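Moving into a shared studio, how to divide one big table fairly?

Ermira Trajkovski
Jul 28, 2024

Hello everybody. From November I will share a studio in Stirkton with three other people. We have one large table and we all do different things (I bind books, the others draw and sew). The rent is 139 each per month. How do you divide the place so that there is no quarrel? In my last studio I was always pushed to the corner.

Kenneth Lindsay
Just talk to each other. Works fine for us.

Ximeng Lu
We had the same problem in Losdale, where we are 6 persons with two tables. Talking was not enough for us. What helped was a written page on the wall, with the hours of each person and the rule that glue and paint must be put away at night. Also please agree who pays when something is broken. We each gave 30 at the start for this.

For the table I recommend tape. It is cheap and you can move it when somebody needs more room for a week. The parts do not need to be equal. A person who sews needs more than a person who draws small cards, so ask first and measure after.

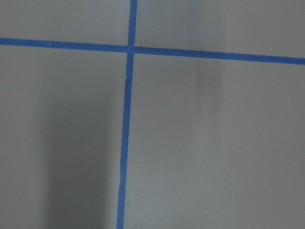
Blue tape on a gray surface, four parts of different size

Take the tape off and renew it sometimes, old glue is difficult to clean.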